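Rules for the idle hand in sorting tests

drosham_la
Our draft says the idle hand must stay 20 cm from the tray. Is it too strict?

flerkitz
For me yes. We use a 2 second stop rule and no distance.

drosham_la
A stop rule does not help if the thumb is already in the way — we had 30 failed runs in January.

flerkitz
Then your start pose is wrong, not the rule.

Davis2
I would write both. Left hand on the blue cylinder, right hand open and clear of it:
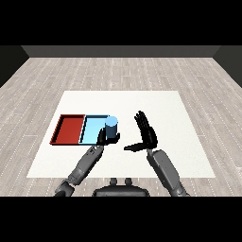 Reply from flerkitz
Fine, but please measure from the thumb tip and not from the wrist.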